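Harau Repair Board > Desktops and workstations

Reseating a processor in an old workstation, how do I not wreck the pins?

Posted by kemcombe_attic

Hi all! I finally got my hands on a big old workstation and I'm having a great time with it. It came out of an office clearance, and the board inside is a beauty, with memory slots on both sides of the socket and so much room to work. I want to take the processor out, clean off the old paste and put it back (or maybe put in a faster one if I find one cheap).

I've only done the kind of chip that has the pins on the bottom. With this one the pins are in the socket, and everything I read says one slip and the board is done. How do you line it up? And where do you put the chip down while you're cleaning? My desk is carpet-covered on top, don't ask.

Posted by Nektarios Zacharopoulos

Oh, you're going to love this job! I've done 7 of these older boards since June and it's still my favorite part of the whole rebuild.

Pull the memory first if you have any in there. You get much more room for your fingers. Then push the lever down and out a little, let it come up, and swing the metal load plate all the way up so it stays clear. Look at the pins with a flashlight from a low angle. They should all lean the same way, and the light makes a nice even shimmer. A dark spot or a sparkle on its own means stop and look closer.

Now the chip. Hold it by two opposite edges, keep it level, and find the little triangle on one corner and the notches on the sides. Match those to the socket before you get anywhere near it. Then bring it straight down.

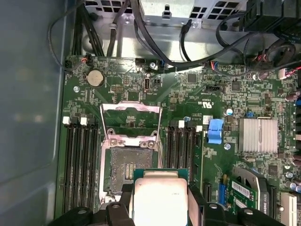

Level over the open socket, load plate up, memory slots empty.

Let go only when it's resting in place. No sliding, no wiggling to "find" it. If it doesn't sit flat, lift it straight back up and check the notches again. Then plate down, lever down. The lever takes a surprising amount of push and may creak a bit, and the first time I heard that I almost fainted. It's normal!

As for where to work, get off that carpet, please. I like a hard surface I can wipe down, and bare metal is lovely to clean but I never set a board or a chip right on it.

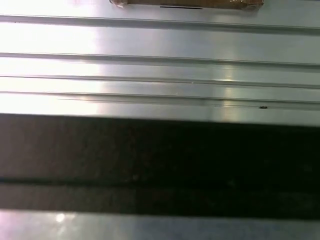
A clean piece of cardboard is my go-to for small parts, and the chip goes on it lid down with the contacts facing up, so nothing rubs them. Touch the metal of the case before you pick it up again. For the old paste I use rubbing alcohol and coffee filters, 2 or 3 passes, wiping from the outside in so it doesn't get smeared over the edges. Have fun and tell us how it boots!

Posted by Kilian Hämmerli

What he said. Also check the board's support list before you buy the faster chip, a lot of these need a BIOS update first and you have to do that with the OLD chip still in. Ask me how I know.

Posted by endinari_pc

just blow on the pins if theres dust, works fine for me

Posted by Nektarios Zacharopoulos

Please don't blow on them, you'll get spit in there! One of those squeeze bulbs for camera lenses is great, held well back.

Posted by kemcombe_attic

This is fantastic, thank you both! Filters and alcohol are on the shopping list and I'm clearing off the kitchen counter tonight. Will look up the BIOS thing before I spend any money.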